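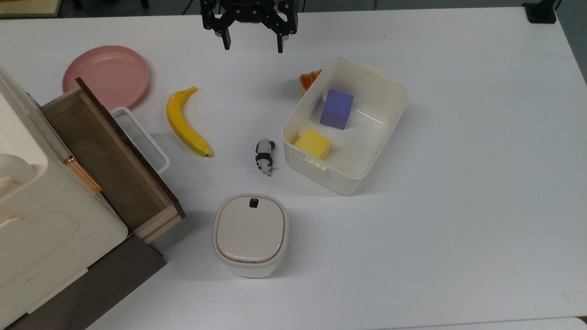
Spyros Dumitrescu
@spyrosdumitrescu
Thread, 10 posts

1/ I spent most of May clearing paper out of my apartment. Bank letters, manuals, pay stubs, birthday cards, all of it. Notes for anyone about to do the same.

2/ I started with the drawers. Every drawer in the place had paper in it, even the one with the kitchen towels. I put everything in one pile on the bedroom floor and slept next to it for two nights.

3/ First pass was fast. Envelopes, flyers, takeout menus. One menu was from Gatti, which closed before I moved to this side of town. That pass filled three grocery bags.

4/ Second pass was manuals. I had 20 of them. I owned four of the things they were for. The Veltell heater manual stays because the error codes are in it and I can never find them online.

5/ Third pass was money. I keep seven years of tax papers and everything to do with the car. Old utility bills went in the shred pile. Ask whoever does your taxes before you copy me on this.

6/ Don't buy a cheap shredder for a job like this. Mine took five sheets at a time and then had to rest. The copy shop on Vurkik Street charged me 10 dollars for the whole box.

7/ Scanning: I scanned 285 pages with my phone over a week, mostly while dinner was cooking. Name the files as you go. I left the first 100 for later and later was a bad evening.

8/ Cards and letters were the slow part. I kept anything with real writing in it and let go of the ones with only a signature. My aunt writes full pages, so she has her own folder now.

9/ What's left fits in one drawer and one folder box from Clundeo. The box is fine — the label holders fall off, so I wrote on the cardboard with a marker.

10/ A couple of people asked about photos. Those are still in the closet. I'm doing them in the fall.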